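How an Airfield Gets Its Runway Back

A runway looks like the laziest thing at an air base. It lies there all day while the jets do the showing off. But a fighter jet without a runway is a very expensive garden ornament, so when a runway gets broken, a lot of people stop what they are doing and run toward the hole.

Runways break for all sorts of reasons. Storms drop trees and roofs on them. Floods wash out the dirt underneath. Ice gets into a crack, swells up and makes it a bigger crack. And in a war, somebody may be making holes on purpose.

Let's invent a base and call it Mahuika. It is a Tuesday in February, a storm has just gone home, and the runway is a mess. What happens?

First, people look. You can't fix a hole you haven't found, and you really don't want a pilot to find it for you. Teams drive slowly along the pavement, marking damage on a map. Suppose they mark 41 spots. Does the crew fix all 41? Not today. They work out the shortest, straightest strip that planes could safely use, and they fix the 7 spots inside it. The other 34 have to wait their turn, like you at the dentist.

Next comes the broom. Jet engines suck in air like giant vacuum cleaners, and they are very fussy eaters. A loose bolt or a pebble can chew up the blades inside. The military name for this kind of junk is FOD, short for "foreign object debris," a grand title for a pebble. Sweeper trucks do most of the work, but people also walk in a long line, staring at the ground. If you have ever lost a contact lens, you know the walk.

Then the holes. A crew cuts the broken pavement away so the edges are neat, digs out the mush and packs in rock or another strong filling. The top might be fast-setting concrete, or a tough mat bolted down flat. Flat matters a lot – a bump you would hardly notice on your bike feels very different to a jet going faster than any car on the highway.

Last of all come paint, lights and one more look. Somebody has to say "yes, you can land here," and that somebody would like to be right.
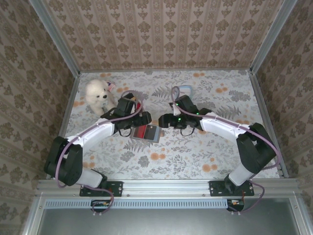
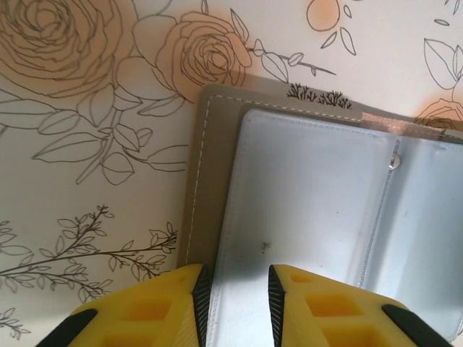

Nurhan Bozkurt

Try it yourself: draw a long runway on paper and close your eyes while a friend dots holes all over it. Now find the longest straight strip that needs only two repairs. Your friend may add one more hole whenever you start looking pleased with yourself.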